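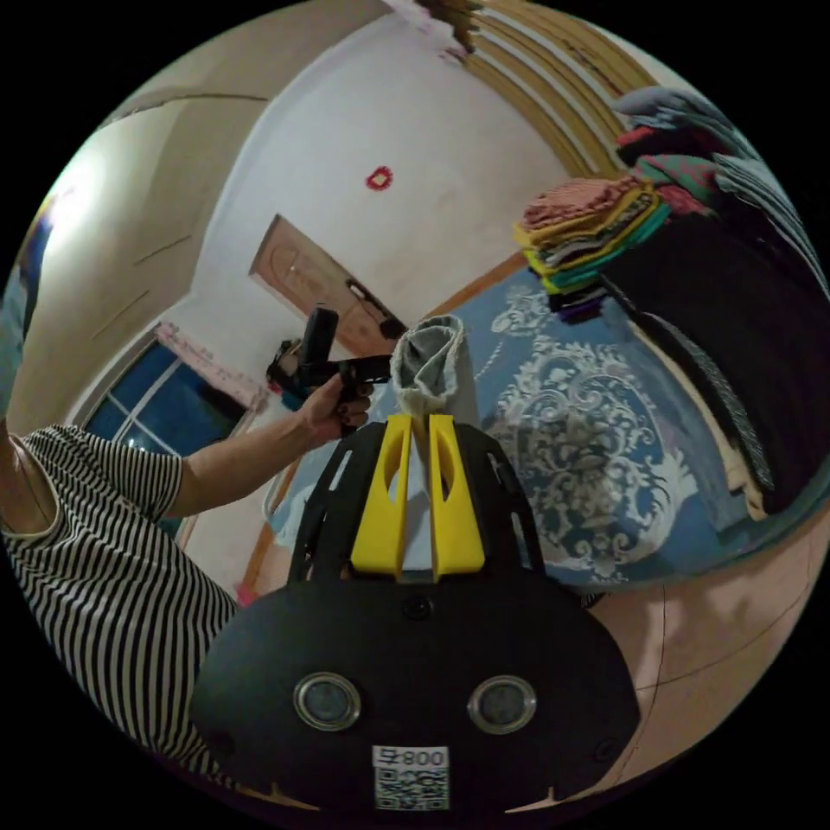 Two-gripper fold, rolled cloth between the fingertips.

Notebook, cloth handling, July 26, 2024

Good day. I went in wanting to test the new house rules for paired-gripper folding and came out with a page of edits and a lot more faith in the whole idea. We have been arguing about the Dillstead sheet since May (the one-page practice sheet, not the long safety document) and I finally sat down and read it against real folding, line by line, with a pencil.

The rule I like best is still rule one: both grippers at rest before a take starts, both at rest before it ends. It sounds like nothing. But when you replay a session afterward, a clean rest at each end makes the cutting so much easier – you see the hands go still, you cut there, done. In the Cisow set we had 200 takes where the start was already a grasp, and Po-yen Shek and I lost two evenings deciding where each one began. Never again, please!

Rule two, closing force. The sheet says "close until the cloth is held, no further." I love the intent and I can't teach it. Held by whose standard? Thin cotton slides out at a squeeze that already leaves marks on a brushed fabric. My proposal is to write it as a check the operator can do: lift by a hand's width, pause, and if the cloth creeps, put it down and grasp again. Put it down is the part people skip. They squeeze harder in mid-air, the cloth jumps, and then we have a recovery in the data labeled as a plain grasp.

Rule three, finger pads. Wipe before each session, look for nicks, swap at 4,000 closes. We have no good way to count closes on the older units, so in practice we swap when they look tired, and "look tired" has no business being in a standard. Ask Chien whether the logger can keep a running total per unit and show it at startup. Even a dumb counter would be great.
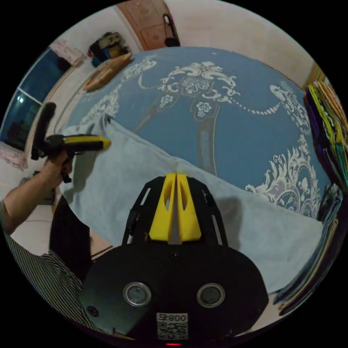 Reading time: 3 min

Towels next, and this is where it got fun. The draft treats every flat item the same: find the edge, grasp the edge, carry the edge. On a towel I kept wanting to work from the crease. You pinch up a small ridge, and it gives both grippers something to agree on. The draft calls this a "non-standard grasp" and wants a note filed for each one, which would bury us. I'd make it an allowed grasp with a name. Ridge grasp, easy to say, easy to tag.

Spacing between tools. The sheet has 9 centimeters as the minimum between fingertips while both are moving. I think it's a good number. I tried going closer on purpose and found I was watching the other tool and forgetting the cloth, so leave it alone. What the sheet should add is who yields. Mine would be: the gripper that is holding cloth has right of way, the empty one waits. If both are holding, the one nearer the table edge or mattress edge finishes first.

Also want a line about labels. Every gripper has its ID on the housing, and the ID should be read out loud and typed in before the first take. Wollstead skipped this once and had a left and a right swapped for a full session. Easy fix, ten seconds.

Pace: I'd cap a take at 90 seconds. Past that I get sloppy at the corners, and a sloppy long take is worth less to us than a short one that ends early and says so.

Still open
– does a dropped item end the take, or is picking it up part of it? (I say part of it, tagged)
– failed folds: keep them! The draft says discard, and I think that's a real mistake
– one wording for "rest," the sheet has two

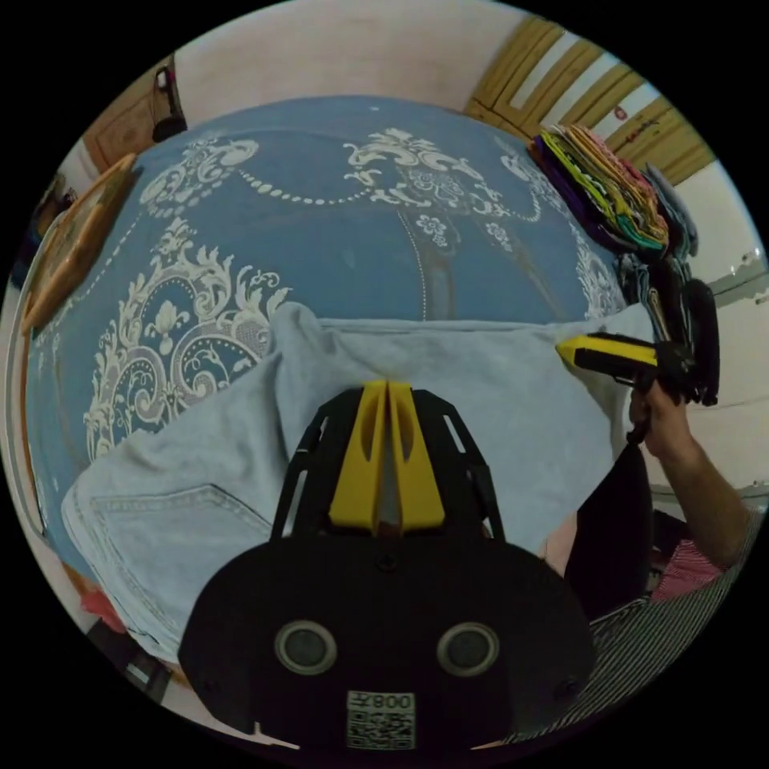

Tsung-han Lai, reading this over, disagrees with me on right of way: with heavy fabric the holding gripper is often the one that's stuck, and making the empty one wait just leaves both of them standing there. Better, he thinks, to let the empty tool come in and support, as long as it approaches from the side and keeps the spacing. He also wants "heavy" defined by a weight on the sheet, so it doesn't turn into another "looks tired."

Fair, and I like it. Trying his version as rule 4b tomorrow, same operator order, and I'll write up the changed sheet once we have both versions side by side. Bring the kitchen scale.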